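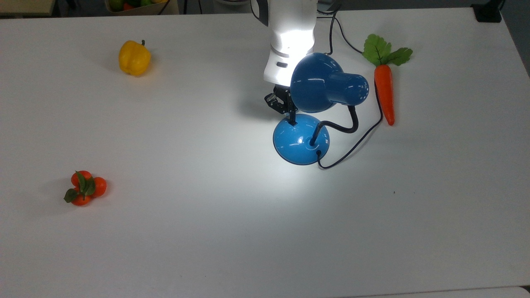 The Elteo lamp in blue, switched on, on a white table.

I bought the Elteo desk lamp in May to replace a clip-on one that had lost its grip. I paid 16 pounds for it at Wevberg in Kadville, and it comes in a few colours. Mine is the blue.

The base is a round dome and takes up very little of the desk. The neck is a thin black gooseneck that bends easily. It stays put at most angles, though if you stretch the shade right out to one side it sags a bit after an hour or two. I keep it bent back over the base and it has been fine like that.

Light is good for the size. You get a bright pool close to the lamp and not much beyond it, so it suits reading or sewing but won't light a whole desk. The finish is very shiny and shows every fingerprint – a dry cloth sorts it out.

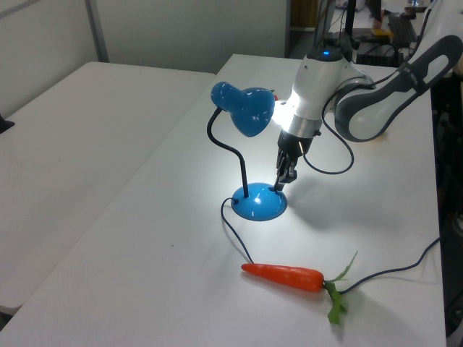 Side view, with the flex running across the table past the toy carrot.

The flex is thin and dark, and comes out of the side of the base. On a pale table you do notice it. I would have liked it to come out at the back.

My old Pringle lamp was heavier and had a dimmer, but it cost twice as much. For the money I'd buy the Elteo again. 9 out of 10 if they move the flex, 8 as it is.

Arsalan Sial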